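Suche
Suchbegriff eingeben

»Der Roboter lernt auch mein Zögern mit«

Wer einem Roboterarm etwas beibringen will, braucht vor allem Sitzfleisch. Ein Gespräch an der Küchentheke mit einer Teleoperatorin des Projekts Condincombe

Die Frau, die mir gegenübersitzt, hat Verfahrenstechnik studiert, spricht drei Sprachen und verbringt ihre Arbeitstage damit, Schubladen zu öffnen. Dieselbe Schublade, genau genommen. »Meine Mutter fragt nicht mehr nach«, sagt sie und rührt in einem Kaffee, den sie ganz ohne Fernsteuerung zubereitet hat.

Sie möchte ihren Namen nicht im Text lesen, was bei Andbridge, ihrem Arbeitgeber, niemanden stört. Die Firma hat im Mai mit dem Projekt Condincombe begonnen, in dem Roboterarme Handgriffe im Haushalt lernen sollen. Gelernt wird durch Vormachen. Sie bewegt einen Steuergriff, der Arm auf der Theke macht die Bewegung mit, Kameras und Gelenksensoren schreiben auf, was passiert. Aus genügend solcher Durchgänge soll sich der Arm später selbst zusammenreimen, wie man an den Inhalt eines Holzkastens kommt.

Genügend heißt in diesem Fall: 136 gültige Demonstrationen je Aufgabe. »Gültig ist das Wort, auf das es ankommt«, sagt sie. »Über die anderen reden wir beim Mittagessen.«

Dass man dafür eine Küche nimmt und keinen leeren Labortisch, war eine Entscheidung der Projektleitung. In der ersten Fassung hatte man es mit einem Tisch versucht, grau und aufgeräumt. Der Arm lernte dort zügig und scheiterte dann, sobald eine Zitrone in der Nähe lag. Jetzt steht auf der Theke, was eben in Küchen steht: Toaster, Toastofen, Frühstücksflocken, Schneidebrett, Küchenrolle. Dazwischen muss der Arm zurechtkommen, und sie mit ihm.

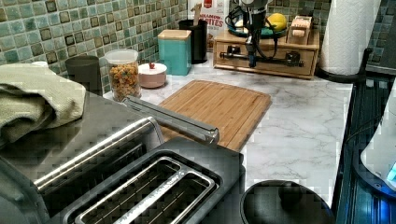 »Man wird höflich zu Schubladen«

Ich frage, wie lange man braucht, bis man einen solchen Arm ordentlich führt. Sie überlegt und rechnet in Stunden. Nach acht Stunden, sagt sie, stoße man nirgends mehr an. Nach 50 höre man auf, die eigene Schulter mitzubewegen. Nach 70 ertappe man sich zu Hause dabei, dass man vor dem Kühlschrank kurz stehen bleibt und den Anfahrwinkel prüft.

»Das Schwierige ist, dass man kein Gefühl in den Fingern hat. Ich sehe den Griff, ich sehe die Greiferspitzen, aber ich spüre nichts. Wenn ich mit der eigenen Hand eine Schublade aufziehe, merke ich, dass sie klemmt, und ziehe ein bisschen schräg. Darüber denkt kein Mensch nach. Hier muss ich darüber nachdenken, und zwar jedes Mal, und dabei soll es flüssig aussehen.«

Flüssig sei überhaupt das große Thema. Wer beim Vormachen zögert, bringt dem Roboter das Zögern bei. In den ersten Wochen hielt sie vor jedem Griff kurz inne, um die Lage zu peilen. Der Arm übernahm die Pause. Er fuhr vor, blieb zwei Handbreit über der Schublade stehen, als sei ihm der Zweck der Reise entfallen, und fuhr weiter. »Alle fanden das rührend. Ich fand es peinlich. Das war ja ich.«

Eine Kollegin vom Standort Jonduvby habe die Angewohnheit, nach einer gelungenen Bewegung ein wenig zurückzuzucken, wie jemand, der sich am Herd verbrannt hat. Ihre Daten erkenne man sofort. Man habe darüber gesprochen, sie aus dem Training zu nehmen, und es dann gelassen. Ein wenig Vielfalt schade nicht, heiße es aus der Auswertung. Die Auswertung sitzt ein Stockwerk höher und hat, wie sie bemerkt, noch nie eine Schublade ferngeöffnet.
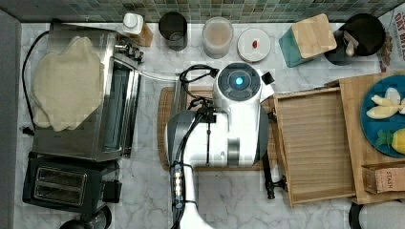
Zwischen zwei Durchgängen wird umgeräumt, und auch das ist eine Kunst für sich. Stünde immer alles am selben Fleck, lernte der Arm die Koordinaten auswendig und hielte sie für Verständnis. Also wandert das Brett, der Kasten wird ein Stück gedreht, etwas kommt dazu, etwas verschwindet. Eine Liste schreibt vor, wie stark verändert werden darf. »Ich habe eine Stunde damit verbracht, natürlich unordentlich zu sein. Das kann ich privat deutlich schneller.«

Die Steuergriffe stammen von Leinonen, einem kleinen Zulieferer, über den sie nur Gutes sagt, abgesehen von der Taste unter dem Daumen. Diese Taste beendet die Aufnahme. Sie liegt dort, wo der Daumen von allein hinrutscht, wenn man sich anstrengt, und man strengt sich bevorzugt kurz vor dem Ende an. Sie hat inzwischen ein Stück Moosgummi daneben geklebt. Die Änderung sei offiziell nicht freigegeben, habe sich aber in der ganzen Abteilung verbreitet.

Ob es nicht einfacher sei, den Arm direkt anzufassen und zu führen, will ich wissen. Auch das gebe es, sagt sie, für grobe Wege sogar gern. Man packe ihn am Unterarm und schiebe ihn, wohin er solle, wie ein störrisches Kind an der Kasse. Nur stehe man dann selbst im Bild. »Und die eigene Hand ist später nicht dabei. Der Arm sucht sie dann gewissermaßen.« Für alles Feine bleibt sie deshalb beim Steuergriff und schaut beim letzten Stück auf das Bild der Kamera am Handgelenk.

An dieses Bild müsse man sich gewöhnen. Von oben betrachtet sei eine Küche eine Küche. Aus der Sicht des Greifers bestehe die Welt aus Maserung, Schrauben und irgendeinem Metallteil, das entweder gleich wichtig werde oder im Weg sei. Am Anfang habe sie sich darin regelmäßig verlaufen, auf einer Strecke von der Länge eines Lineals.
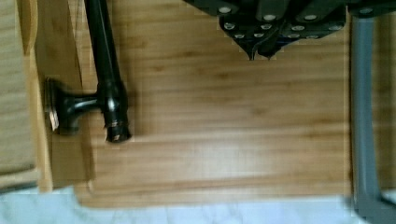
Der Blick vom Handgelenk: dunkle Greiferspitzen vor der Holzfläche, links der schwarze Metallgriff.

Was sie von den großen Ankündigungen der Branche halte? Sie lacht kurz. Auf Messen sehe sie Roboter, die Hemden falten, und denke zuerst an die Leute, die vorher Hemden gefaltet haben, Tag für Tag, mit Moosgummi am Daumen. Das mindere die Sache nicht. Als der Arm zum ersten Mal ohne sie eine Schublade aufzog, sei sie aufgestanden und habe geklatscht. Er zog sie vollständig heraus und ließ sie fallen, aber aufgezogen war sie.

»Ich hatte ihm das Aufhören nicht deutlich genug gezeigt«, sagt sie. »Ich selbst höre bei der Hälfte auf, mal etwas früher, mal etwas später. Er hat sich offenbar für später entschieden.«

Seither macht sie das Ende langsamer vor, mit einem klaren Halt. Und das Schließen ist als eigene Aufgabe dazugekommen, mit eigener Liste und wieder 136 gültigen Durchgängen. Ob sie damit vor dem Herbst fertig wird, mag sie nicht versprechen. Sie trinkt den Kaffee aus und stellt die Tasse ab, in einer einzigen, sehr sauberen Bewegung, an deren Ende ihr Daumen kurz nach einer Taste sucht.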